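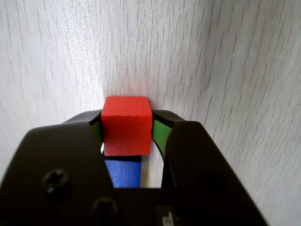
Chapter 4
Stacking and Stability

A stack of blocks stays up as long as the weight of each block, together with everything resting on it, acts through the face beneath. This chapter develops that condition for the simplest case — one cube on another — and then extends it to taller columns.

Section 4.1 defines the center of mass of a uniform block. Section 4.2 treats offset, the sideways distance between the centers of two stacked blocks. Section 4.3 covers surface finish, including the fine ridges left on printed parts, and its effect on friction. The problems use columns of up to 26 blocks.

Readers should be familiar with torque and with free-body diagrams. Masses are given in grams.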